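How Does a TV Drama Get Made?

by Nele Haberkorn
Wednesday, April 11, 2018

24 shares | 5 comments

Do you have a favorite drama on TV? Maybe you watch it with your grandmother after dinner. One episode is over very quickly, but many people worked on it for a long time.

First comes the script

A writer makes up the story and writes down every word the actors will say. This text is called the script. For the family drama "Fotska" the writer Malte Kleinschmidt needed 77 days for the first five episodes. He says that the sad parts were easy, and the funny parts took longest.

Then the actors are chosen

Actors come and read a small piece of the script aloud. This is an audition. For the part of the little sister in "Fotska", 400 children came! Elsie Waaka got the part. She had to learn to ride a horse for it -- and she was a bit afraid of horses.

Many dramas have a bedtime talk in them. The child cannot sleep, the father sits down and tells a secret. Such a talk is short on TV, but the actors can repeat it 20 times in one afternoon.

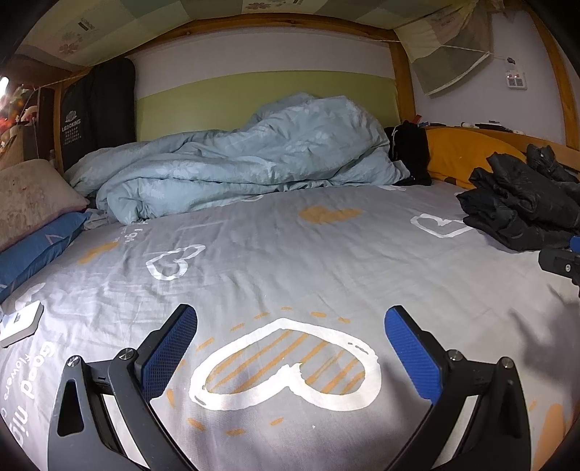 Filming in the wrong order

The story is not filmed from beginning to end. If the first and the last episode both play in the kitchen, the team films all the kitchen parts together. So an actor can say goodbye in the morning and hello after lunch.

New words

Script: the written story
Audition: a test for actors
Episode: one part of a series

5 comments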